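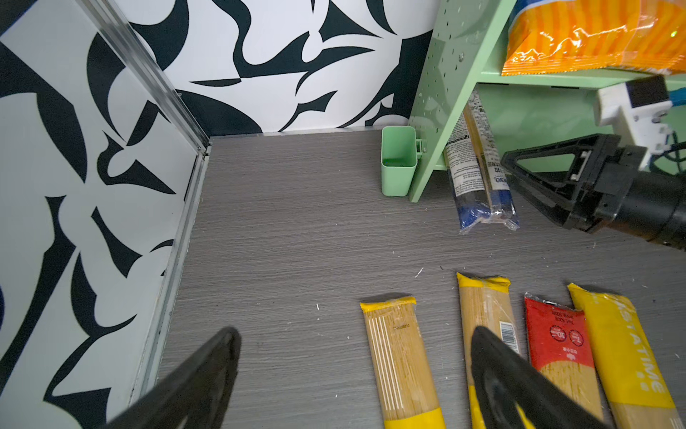

**Pasta and noodle packs: how much start variation before the policy stops generalizing?**

**clevix_bench**
Working on a pick-and-place set for long, thin grocery packages. Two arms, wrist camera on each, teleoperated. Target is the mint pegboard shelf. So far I have 119 episodes and I'm deciding what to change before recording more.

Current protocol:

- spaghetti packs start on the floor, lengthwise, pointing toward the back of the enclosure
- noodle packs in clear wrap start leaning on the pegboard
- one orange snack bag stays on the shelf as a fixed distractor
- operator homes both arms between episodes

The policy trained on this grasps fine from the recorded starts. Turn a pack sideways and it closes on air. I assume yaw coverage is the problem. Is it better to randomize yaw from the beginning or add it as a second block?

**grasso77**
From the beginning. If you add it later you get two clusters, and the operator's habits will have drifted between them. We did it in blocks in August and had to throw out the first one.

**watden_rig**
Disagree. With 119 episodes, full yaw randomization spreads you too thin. Use 4 discrete headings, get each one solid, then fill in between. Log the heading in the episode metadata so you can reweight later.

**grasso77**
Discrete headings teach discrete headings. I've seen the wrist snap to the nearest trained angle and stay there.

**watden_rig**
On what action space? We had that with absolute joint targets. It went away with delta end-effector commands.

**grasso77**
Absolute joints. Fair, I haven't rerun it with deltas.

**clevix_bench**
Mine is delta end-effector at the moment, so I could try the 4-heading version first. The other failure is clear wrap. Grasp point error is worse on the packs where you can see the strands than on the mostly yellow one.

**lowtorque**
Check exposure before you collect anything else. If auto exposure is on, the image brightness shifts as the fingers enter view, and clear film gets hit hardest. Lock exposure and white balance, record 18 episodes, compare.

Second thing, your walls. A high-contrast black and white pattern behind every episode is a strong position cue. The policy may be reading its location off the wall and ignoring the pack.

**clevix_bench**
The pattern is deliberate. It's one of 2 wall sets and we swap them.

**lowtorque**
How often?

**clevix_bench**
Once so far. Episode 60 or thereabouts, I'd have to check the log.

**lowtorque**
Then wall set is confounded with everything else that changed over time, including operator skill. Swap per session at least.

**dirska_user**
Also, what do you do with failed grasps? We keep them if the operator recovers within the same episode. Regrasps are the most useful data we have for film packaging.

**watden_rig**
Only with clean recoveries. If the operator hesitates for several seconds the policy learns to hover.

**dirska_user**
We trim the idle frames. Threshold on commanded motion.

**clevix_bench**
I've been deleting all failures. Will stop doing that. Plan for the next batch: exposure locked, walls swapped every session, 4 headings, recoveries kept and trimmed. Noodle packs stay as they are until the floor picks work.

**grasso77**
Hold out one heading for eval or you won't know which of us was right.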